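Drerkemel household set — README and buying notes

Hello, and thank you for opening this before opening the spreadsheet. I look after the kit list for Drerkemel, and most of the letters I get are from people who have already downloaded the recordings and now want to know what it would cost to make more of their own. So I've put both in one file. The first part is about what you are getting, and the second part (the longer one, I'm afraid) is about planning your own purchase.

What's in the folder

clips/ — 590 short recordings of household jobs done by hand, all seen from head height
notes/ — one plain text note per clip, giving the job and the kind of furniture
budget/ — the planning sheet, with the formulas left unlocked so that you can break them as you please
kit/ — the list of what we bought, what we sent back, and what we wish we had sent back

The jobs are the ordinary ones: doors, drawers, cupboards, folding, wiping down. Sliding doors get a good share, as they are what drove most of our spending decisions, and I'll come to that.

What it's for

We made the set to help small teams decide what to buy before they buy it. If you are choosing between a fixed arm and one on a wheeled base, or wondering whether you need two hands or could manage with one, an afternoon spent watching people do the job will tell you a good deal more than a brochure. You can train on it too, and people do, but it is small for that and I would want you to mix it with something larger.

Planning your purchase

Start with the jobs and write down, for each, how high the hands go, how low they go, and whether both are busy at once. Do that for ten jobs before you look at a single price. We didn't, and our first order to Bitulico was for a handsome arm that could not reach the top of a bookcase.

Then fill in the budget sheet in this order:

1. Arms and base, at the quoted price with delivery
2. Grippers, and a spare pair of fingertips for each
3. Cameras, mounts and cables (put in more for cables than feels decent)
4. The furniture itself — second-hand is fine, and better if it sticks a little
5. Repairs and servicing for 12 months
6. Somebody's time to set it all up

Line 6 is the one that gets left blank. Our setting up took 4 weeks, and I had pencilled in one.

If you can rent before you buy, do. Pasetine let us have a two-armed unit for a trial in July, and it changed our minds about reach, about floor space, and about how wide the doorway to our workroom needed to be. Nic Aodha supplied the wheeled base we kept. I've no complaints about it, though you should ask any supplier for the turning space in writing.

Known gaps

No outdoor jobs. Very few left-handed people. Kitchens are thin compared with bedrooms, and the notes for the drawer clips are shorter than they should be. The budget sheet leaves out tax, so add your own.

Corrections and questions go to Ruairí Ní Bhriain, by way of the contact form on the project page. Please give the clip number if it's about a clip, and the row number if it's about the sheet — it saves us both a second letter.

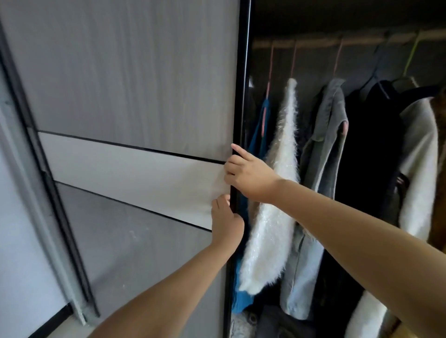
One more thing about sliding doors, while I think of it. Ask the supplier how hard the arm can push sideways with its elbow bent, as well as how much it can lift. The second figure is on every quote we've had, and the first we had to request each time. There is a column for it in the budget sheet, next to the reach, and I'd fill it in before you sign anything.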